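Filed under: Site Visits / Safety & Standards

Notes from the Neleck open day, September. Typing this up fast before I lose the handwriting.

Got there a bit after 9, sign-in took forever. Catrin Morris ran our group. First stop was the rules board by the door, one page, big type. I liked that. Phillips has a binder with 100 pages and I doubt anyone on my shift has opened it.

Main rules, as I got them down:
Cables off the walkway before a session starts, no exceptions.
Sleeves pushed up, no lanyards.
Both grippers down on the table before you talk to anybody.
Stop means stop, anyone can call it, visitors too.

Catrin says the third one came out of their own near-miss log. People turn to answer a question and the hands follow. They wrote it in after entry 518 and teh log is open to all staff, which I'd like to see at our place.

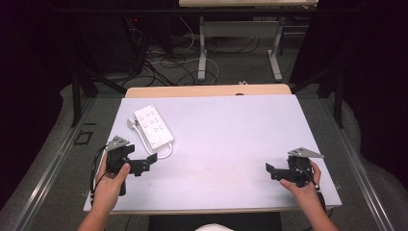
Then a long talk with Dilwyn Llewellyn about session length. Neleck caps it at 40 minutes, then a break away from the table. Operators hated it at first. He thinks wrists are the thing everybody forgets when they write a robot standard, all the attention goes on fences and e-stops. Fair point. Our risk form has one line on it.

Labeling: every recording gets the operator's initials and a checklist number. They were up to 1456 and Bríd Ó Conaill throws out any without a checklist, good take or not. Seems harsh but she won't budge.

Less keen on the floor marking. Tape only, already peeling by the coffee room. Asked about paint, got a shrug.

Lunch was sandwiches. Missed the Dranex talk becuase of parking.

To do: ask Catrin for the one-page sheet, send Rhiannon the bit about breaks, look at our own cable runs.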